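Search articles...
Go

Suvutero thesis review

The Suvutero thesis review was a check of the graduate theses of people appointed to senior posts in the provincial government of Suvutero. It was carried out by the Radulović Institute, a private research body, using text-matching software called Cesport. The final report was published on February 13, 2019. It led to changes in how the province handles degree claims made by appointees.

Background

Before the review, candidates for senior posts in Suvutero filed a one-page statement listing their degrees. The personnel office confirmed that each degree had been awarded but did not look at the thesis behind it. Complaints about copied work went to the university that had granted the degree, and the universities had no shared rules for dealing with them. Some kept a complaint open for years. Others would not accept one if the author had already graduated.

The matter drew attention when a deputy director in the transport department withdrew from a promotion after a local newspaper printed pages of the candidate's thesis next to pages of an older government handbook. The provincial assembly then voted to pay for an outside review - a narrow vote, with most objections having to do with cost.

Scope and method

The review covered 400 theses, most of them master's theses, accepted from the year 2000 onward. Older works were left out because few had been scanned. Theses written at the University of Nadeseo made up the largest group, as the university runs the province's only evening program in public administration.

Each thesis was run through Cesport, which compares a text with a stored collection of books, journals, web pages and other theses and marks passages that agree. Any thesis with an unbroken match of more than 4 lines was passed to two readers, who worked separately and were not told the author's name or post. If they disagreed, a third reader was brought in. Quotations set off in the text or given a footnote were not counted, even where the footnote was badly formed.

Findings

The readers sorted the theses into three groups: no concern, poor citation, and copying without credit. Only 6 were placed in the last group. The report did not name the authors but sent each file to the university concerned. Nadeseo revoked one degree and asked for corrections in two other cases. The rest were closed without action.

Poor citation was far more common. The usual fault was a source listed in the bibliography but missing from the page where its wording was used. The report put much of this down to weak supervision in part-time programs.

Disputed matches

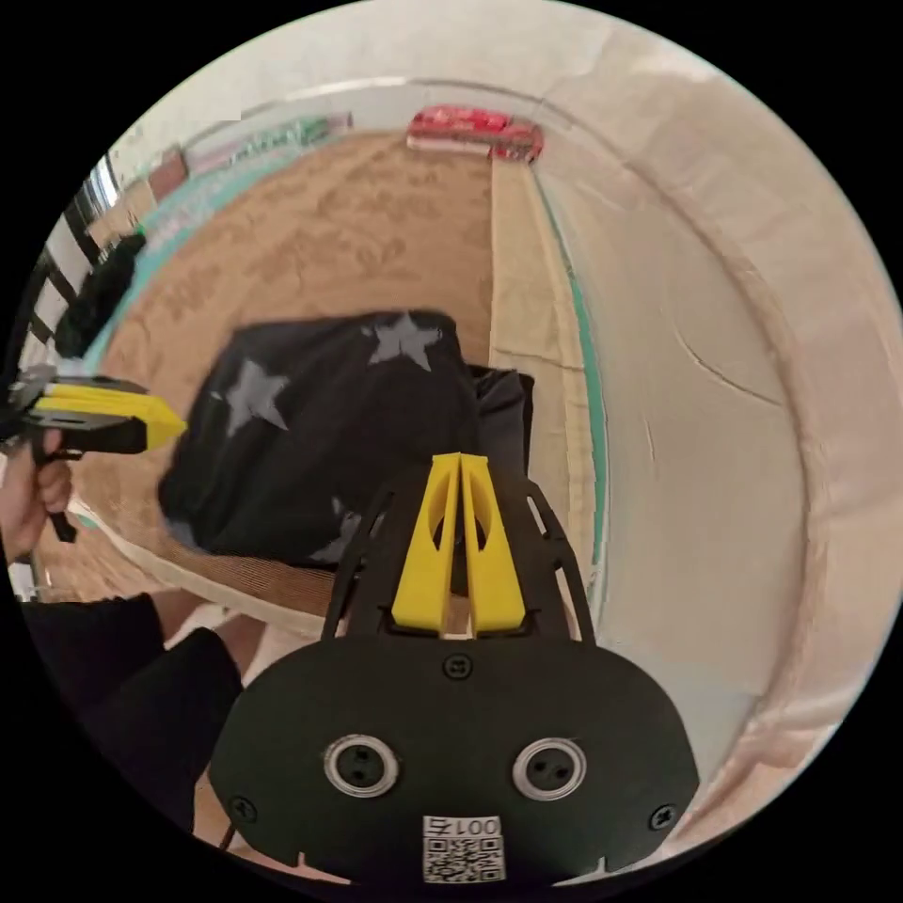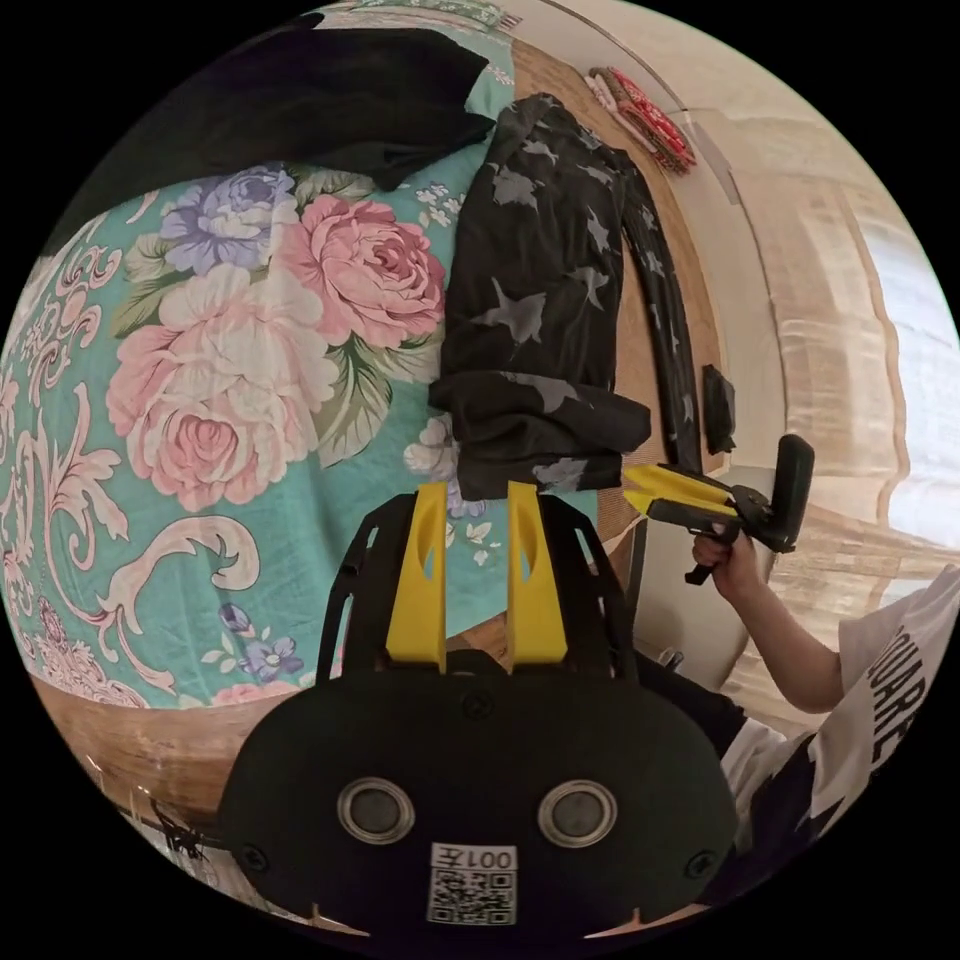 Short matches were the most disputed part of the review. Several authors argued that the software flagged wording any writer might reach without a source, and the readers accepted this in most cases. Plain description is the usual example. Two people writing separately about the bedspread in the second picture could both easily put down "a turquoise background with oversized flowers," and neither would have copied the other. Legal definitions and the names of statutes raise the same problem. A long passage that keeps the same order of points, the same examples and the same typing errors is harder to explain, and the readers gave such passages the most weight.

Later changes

Since April of the same year, appointees in Suvutero have had to file a full copy of any thesis they list. The personnel office keeps the copy on record - it is not checked unless a written complaint is received. The universities adopted a common complaint form but still set their own time limits.

See also: Academic misconduct; Citation; Text-matching software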